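Does pretraining on mixed objects help a grasp policy, or am I fooling myself?

Tineke Smits
Trying to repeat the Hurkik result on our arm. They say 500 demos on mixed household things, then a short fine tune, beats training on the one target object. I get the reverse. 69 per cent on the peach with peach-only data, worse with the mix. Same seed, same learning rate. Using both head and wrist views. Any ideas before I bin a month of work? Setup:

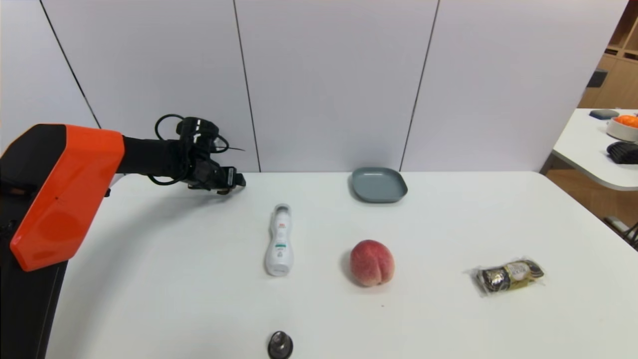
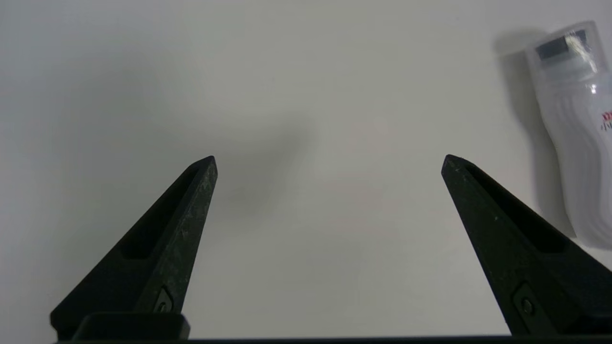

Fine tune is 5 epochs, everything unfrozen, which I now suspect. The mix run also goes for the wrong thing quite a lot - with the bottle lying that near the peach it seems to pick whichever is closer to the gripper. Loss looks fine throughout, so no help there.

Mawar Yusof
Are you telling the policy which object you want? Sounds like not. Peach-only never needs telling, mixed does, so you're comparing two diferent tasks. Add a target label or a goal crop and rerun both. Also score "wrong object" seperately from "missed the grasp", they get lumped together and it hides everything. And freeze the vision part for the fine tune, at least for one run.
How many trials is your 69 from? If it's a small batch then one bad afternoon could swing it.

Brollus
had the same with our rig in Bornport, turned out to be the lighting. try more data

Govindasamy
More data won't fix a missing label. Agree with Mawar. Would add - run it once with the wrist view dropped. Ours leaned on it far too much, and from up close it had no clue what else was on the table.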